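Lurance Play Market Set
Set-Up Guide, Section 4: Bags, Basket and Play Food

Welcome to the fun part! If you have followed Section 3, your table is covered and wiped down, and you are ready to bring out the groceries. Setting up a round takes 10 minutes the first time and much less after that.

4.1 Before you start

You will need:
one slotted basket
the clear bags from the Fadari produce pack
the play food of your choice
a flat surface at a comfortable height

Check the play food for sharp seams, and wash anything that has been in storage. Warm water and a drop of dish soap are plenty. Let every piece dry fully before it goes in a bag, or you will get fog on the inside and the colors will look dull.

Caution: Small pieces and clear bags are not for children under three. Keep the bags out of reach when an adult isn't at the table.

4.2 Placing the basket

1. Set the basket toward the back of the table, with one long side facing the player.
2. Press down lightly on each corner. It should sit flat and not rock.
3. Leave the space in front of the basket open. This is your packing area, and you'll want every inch of it once the bags come out.

Note: A marble-pattern cover looks terrific under bright food, but a wrinkle in it will catch a bag every time. Smooth the cover from the center outward before play.

4.3 Filling a bag

1. Lay the bag flat and open the mouth wide.
2. Put the large round pieces in first, then tuck the long ones between them.
3. Add leafy pieces last so they keep their shape.
4. Press the air out with the flat of your hand and close the bag.
5. Put the finished bag in front of the basket, lying down.

A mixed bag is wonderful for sorting games. Try for strong color differences, such as red, yellow, green and a deep purple, so that even the youngest player can call out a piece through the plastic. A lighter bag, with slices and a few greens, lies much flatter and is easier for small hands.
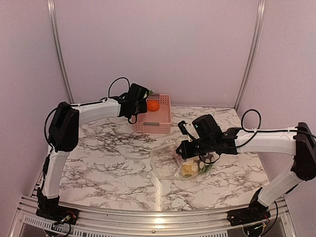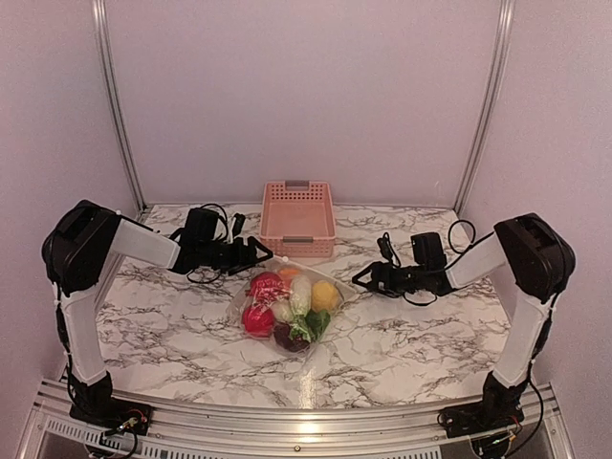 4.4 Playing a round

Two rounds come with the set, and both are in the Lesen card booklet.

Market Run
1. Start with an empty basket and one filled bag.
2. Draw a card and find the matching piece in the bag.
3. Take it out and place it in the basket.
4. Keep going until the card pile is used up. Cheering is allowed!

Pack It Back
1. Start with the play food in the basket and an empty bag.
2. Turn over the timer.
3. Move the pieces into the bag one at a time. Anything that rolls off the table goes back in the basket.

Note: The timer runs for 15 seconds on the short side. Beginners should use the long side, and there is no shame in turning it over twice. Rolling tangerines are half the joy of this game.

4.5 If something isn't working

The bag slides around. Wipe the underside and the table with a dry cloth.

The basket tips when a piece goes in. Move it back a little and drop pieces closer to the middle.

A long vegetable won't fit. Angle it from corner to corner, then add the round pieces on either side.

The bag has split. Take it out of play right away. Replacement bags are sold as part number 2936.

4.6 Putting it all away

1. Empty every bag and let the bags air out overnight.
2. Return the food to the basket, heaviest pieces at the bottom.
3. Fold the dry bags in half and slide them down one side.
4. Store the basket away from heaters and direct sun, which can fade the softer plastics.

The full list of play food, with all 109 pieces, is in Section 6. Additional sets from the Wickramasinghe garden range fit the same bags and can be mixed in freely.

Continue to Section 5: Making Your Own Cards.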